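Six weeks with the Tramby laundry kit

9 September 2023

Many of you wrote to me after my first post about the Tramby, the two-arm home robot from Stellosa, and asked if it is worth the money. I have now used it for six weeks in my own apartment, so I can give a more complete opinion.

I do not own it. I rent it on the Fornent plan, and I pay 2688 for the year, with the setup visit included. Aroha Henare came to do the setup and stayed for five hours, much longer than I expected. Most of this time she spent teaching the robot my washing machine, which is a top loader. The kit is prepared for front loaders and the manual has only one page for people like me.

The difficult part is the distance. In my place the washer stands on one side of a tiled pillar and the laundry waits on the floor at the other side. The robot must work around this pillar with both arms, and in the first days it stopped often and asked for help through the Aidoo app.
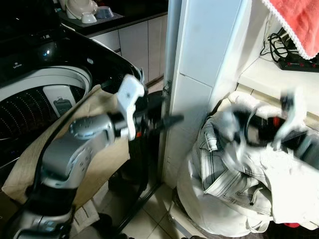 After the update it became better. It takes shirts and towels without much problem. Trousers are slower, especially heavy ones, and socks I still put in by myself. With only two fingers on each hand it picks up one sock, loses it, and picks it up again. I have watched this for a whole cup of tea.

The noise is lower than I feared, and I can have a phone call in the next room. The app I like less. It sends a message for every small thing, and I have not found how to turn off only some of them.

My reader Lacey Horrocks asked if the arms can damage clothes. I had one pulled thread in a sweater, nothing more, but I would not give it silk.

Would I buy it? For the full price, no. For the rental, I will continue until November and then decide. If Stellosa made it 1000 cheaper, I would not need to think so long. If you have a front loader, your experience is maybe easier than mine, so please write me how it goes.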